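Learning to like my commute

11/02/2024

When I moved to Brutlow I was told by the landlord that the office is "just down the line". I believed him. Now I know that the line has 13 stops between my street and Mornel, and that the train stands a long time at the fourth one, where the two tracks become one and we must wait for the train from the other side.

The first months I was angry every morning. I looked at my watch, I looked at the people who were not angry, and I did not understand them. In my old town I went to work on foot, and if I was late it was my own fault. On a train you are late together with 400 other people, and all of them look out of the window as if it is a natural thing, like weather.

I tried first what everybody recommends, which is to use the time. I downloaded a course for accounting. I listened to three lessons and I remember from them one word, "accrual", and I am still not sure how to say it. Then I tried to answer my mails on the train, but between Mösli and the river there is no signal, and the mails went out all at once when we arrived. My colleagues received six messages from me in one minute and thought something bad had happened.

After this I stopped trying to be useful. I bought a paper notebook and for some weeks I wrote down only what I saw from the left side of the train. Then I changed to the right side. I can tell you that the left side is better. On the left you have the gardens behind the houses at Mösli, and people do not clean up a garden for a train. One family has a bathtub standing in the grass with beans growing in it. In June the beans were taller than the fence. On the right side you have mostly the wall of the Tiken warehouse, and it is a very long wall.

I also began to read novels again. I had not finished a book for maybe two years, and I told myself it was because of my English, that reading is too slow for me. The truth is that at home I always have the phone near me. On the train I put it in the bottom of the bag, under the lunch, and it is too much trouble to take it out. The last book had 224 pages and I needed nine working days, both directions. I missed my stop only once. It was at a very good chapter, and I finished it on the bench while I waited for the train back.

The ticket is a different topic. A monthly pass for my zone is now 39, and before the summer it was less. I complained to my sister on the phone and she asked me how much I paid for parking when I still had the car. I did not answer this question. But I want to write here that the pass can be used on the weekend also, on the whole line to the end. I did not know this for almost a year! The information is on the back of the card in very small letters.

So one Saturday I stayed in the train after Mornel, to see where it goes. It goes to a small station with a closed kiosk and a path along the water. I walked for an hour, ate my sandwich and came home. It was strange to pass my office stop and not stand up. My legs wanted to stand up.

I do not want to say that everyone should have a long way to work. If somebody offered me a flat next to the office, I would take it, I think. But I noticed that on the days when I work from home, I begin at eight and at noon I am already tired, and in the evening I do not feel that the work is over. I close the computer and I am still in the same room. Last week I put on my shoes at five and walked to the station and back, without taking any train. It helped a little. The woman in the bakery asked if the trains were canceled again.

Next month the timetable changes, and my train will leave four minutes earlier. I have already set the alarm clock. For the new book I have not decided yet – if you know something thick, but with short chapters, please write it in the comments. Crime stories are also fine, only not too much blood before breakfast.
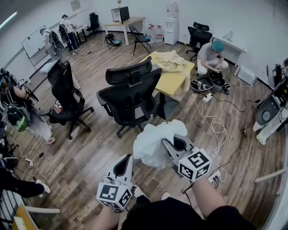 Office chairs and a lot of cables on the floor.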